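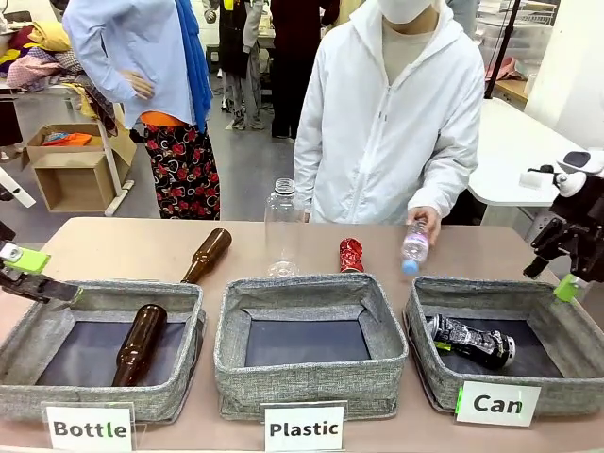 Bottle, Plastic, Can. Gray fabric baskets, navy inside, one card each.

Sorting at the table is having a moment. No more big bin by the back door, everything in, deal with it later. Small soft baskets, a label in front, done before the coffee's gone cold.

We tried it for 3 weeks. Kitchen of 2 adults, 336 empties. Seltzer mostly. Some notes.

Labels first. Big dark letters on white, propped up not glued, so you can swap them when the town changes it's rules (Rundinlow did, in January). Glass gets its own basket. Crushed cans take less room, but check first, some drop-off places want them whole. Lodska does.

Fabric baskets fold flat and they're quiet. Downside: drips. The Hetard ones we bought wiped clean, the cheaper Bañez set kept a beer smell until we aired it on the porch overnight. Rinse your cans, people.
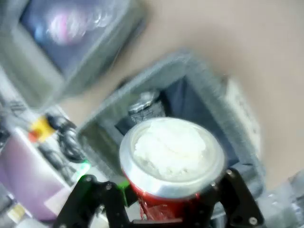 Red can, silver rim, something white and frothy in the end. Check the tops before they go in.

Cans are the messy ones. Stuff sits in the rim, gets on the felt, then you're scrubing. A damp rag next to the baskets fixes most of it. Empty the can basket every other night, glass once a week. Plastic whenever it won't close up under the counter anymore.

Last updated: March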